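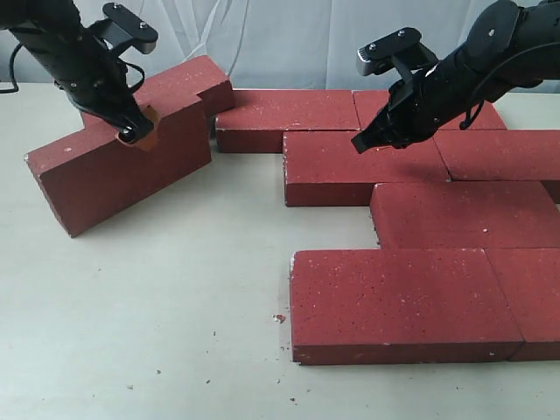 So I finally caved and bought the Gallier bread bin, the big one with the lift-off lid, and I've had it on the worktop since March. Long enough to have opinions, I think!

First thing to say is that it's heavy. I had to shuffle the kettle along to fit it in, and if your kitchen is as poky as mine do measure up before you order (I didn't, obviously). It swallows a full 900 g loaf with room for a couple of rolls on top, and the crust stays properly crusty for the first two days. After that I'd say it's toast territory, same as with my old Derkura tin, but I've had no mould at all so far and the tin used to go furry by day four.

The lid doubles as a chopping board. Lovely idea, and I do use it, although crumbs get into the groove round the edge and you need a stiff brush to shift them. Also it slides about a bit when you're sawing through sourdough, so I put a damp cloth underneath.

Mine came from the Stelumbridge shop, who were quick and packed it well. It turned up after 7 days with a spare set of rubber feet, still in the drawer.

Would I buy it again? Yes, but in the cream. The dark grey shows every speck of flour, and I bake most weekends, so I'm forever wiping it down.

Four stars from me.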